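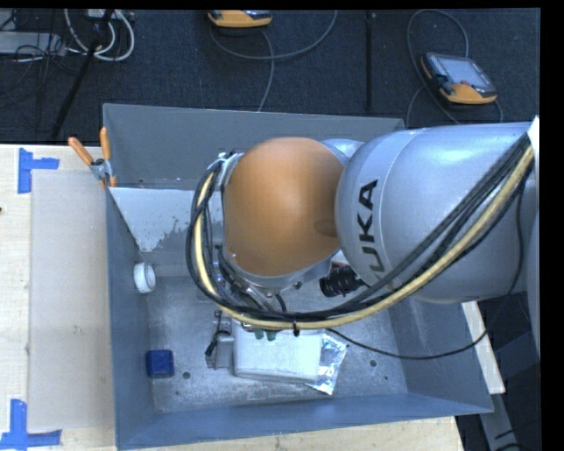 Brazo articulado sobre un cajón metálico gris.

Cobrar a tiempo: lo que cambia en las facturas entre socios

02/02/2022

La morosidad entre empresas pequeñas volvió a ser el tema más repetido en la última reunión de Culluria. No era un punto del orden del día. Salió en ruegos y preguntas y ocupó casi toda la tarde, de modo que la presentación del nuevo directorio de socios queda aplazada hasta la próxima convocatoria.

El asunto venía de lejos. En julio se envió a los socios un cuestionario sobre plazos de cobro y respondieron 36 empresas. De ellas, 22 dijeron que al menos uno de sus tres clientes principales paga fuera del plazo pactado, y casi todas añadieron que no reclaman intereses. El motivo más citado fue el miedo a perder el pedido siguiente. El segundo, que no saben calcularlos.

Vikas Katiyar lleva la administración de Grollitar y se ocupó de ordenar las respuestas. Su lectura es que el retraso empieza muchas veces dentro de la empresa que cobra. Facturas que salen a final de mes cuando el trabajo se entregó el día tres, números de pedido que faltan, albaranes sin firmar que nadie reclama hasta que el cliente los usa para devolver la factura. «El plazo legal lo conocemos todos de memoria. Lo que no sabemos es cuánto tardamos en emitir», explicó en la reunión.

En Grollitar hicieron la prueba con sus propios documentos del año anterior. Revisaron 190 facturas y anotaron tres fechas en cada una: la de entrega, la de emisión y la de cobro. El resultado fue incómodo. Había clientes con fama de malos pagadores que cumplían el plazo desde que recibían el papel, y la demora estaba en el despacho de al lado. Con otros clientes ocurría lo contrario, y a esos se les ha empezado a pedir un anticipo.

Desde entonces la empresa factura cada semana, los jueves por la mañana, y las entregas se cierran el día antes. El cambio no exigió comprar ningún programa. Sí obligó a que los encargados entregaran los partes a diario, y ahí estuvo la discusión más larga, porque los partes se hacían los viernes por costumbre y a última hora.

Madhu Chaturvedi, de Stindon, planteó el problema desde el otro lado. Su empresa compra a varios socios de Culluria y recibe facturas de todo tipo: en el cuerpo de un correo, en una foto, en un archivo que no se puede abrir o dirigidas a una persona que dejó la empresa. Cuando una factura llega mal, pasa a una bandeja de incidencias que se revisa una vez por semana. Si el proveedor no contesta enseguida, se pierde la fecha de la remesa y el pago se va a la siguiente. Stindon paga los días 10 y 25 de cada mes - lo pone en sus condiciones de compra, aunque Chaturvedi reconoce que están en la página cuatro y en letra pequeña.

De ahí salió la primera propuesta concreta, que cada socio comprador comunique en una sola hoja lo que necesita para pagar. La hoja incluirá la dirección a la que se mandan las facturas, los datos obligatorios, los días de pago y el nombre de quien atiende las incidencias, con un teléfono que se conteste. Stindon y Ccori ya han entregado la suya y se pueden pedir en la oficina. El resto de socios puede enviarla cuando la tenga, sin un formato fijo.

La segunda propuesta se refiere a los recordatorios. Varias empresas solo llaman cuando la factura ya ha vencido, y para entonces la conversación empieza torcida. En Ccori escriben unos días antes del vencimiento, un mensaje corto en el que preguntan si la factura está registrada y si falta algo. No mencionan el dinero. Según contaron, la mayoría de las respuestas llegan el mismo día y una parte de ellas destapa un error que nadie había comunicado.

Conviene que ese mensaje lo mande siempre la misma persona y que quede por escrito. También que el comercial lo sepa. En la reunión se contó el caso de un vendedor que aceptó de palabra un mes más de plazo mientras la administración reclamaba el pago del mismo pedido, y el cliente, con bastante razón, se enfadó con los dos.

Sobre los intereses de demora hubo menos acuerdo. Una parte de los asistentes defendía reclamarlos siempre, aunque luego se perdonen en la negociación, para que consten. Otros prefieren reservarlos para los reincidentes. La asesoría recordó que el derecho a cobrarlos no depende de que el cliente los acepte, pero que hay que revisar lo que se ha firmado, en especial cuando el contrato lo redactó la otra parte y se firmó con prisa. Culluria no va a fijar un criterio común. Cada empresa conoce a sus clientes y hay relaciones de muchos años en las que una carta formal haría más daño que el retraso.

Lo que sí se hará es preparar un modelo de carta en dos versiones, una para el primer aviso y otra para cuando ya se ha avisado y no hay respuesta. El borrador lo redacta la asesoría y lo revisará Katiyar. Se enviará por correo a los socios junto con una hoja de cálculo para los intereses, que de momento tiene un error en los años bisiestos y por eso no se adjunta a este boletín.

Quedó pendiente la cuestión de los anticipos en trabajos a medida. Hay talleres que compran el material entero antes de ver un euro y otros que no encargan nada sin una parte cobrada. Los segundos duermen mejor, pero admiten que pierden presupuestos frente a los primeros. Se habló de acordar un porcentaje orientativo y la idea no prosperó - la asesoría advirtió de que un acuerdo de ese tipo entre competidores puede traer problemas, y se retiró de la mesa.

Las empresas que quieran repetir el ejercicio de Grollitar pueden pedir la plantilla en la oficina de Culluria. Tiene cuatro columnas y se rellena con los datos que ya están en cualquier programa de facturación. Quien prefiera hacerlo acompañado puede reservar una hora con la asesoría, sin coste para los socios que estén al corriente de la cuota.

Los socios que no contestaron al cuestionario de julio todavía pueden hacerlo. Las respuestas se tratan sin nombre de empresa y se incorporarán al resumen que se repartirá en la próxima reunión, en la misma sala y con el directorio como primer punto.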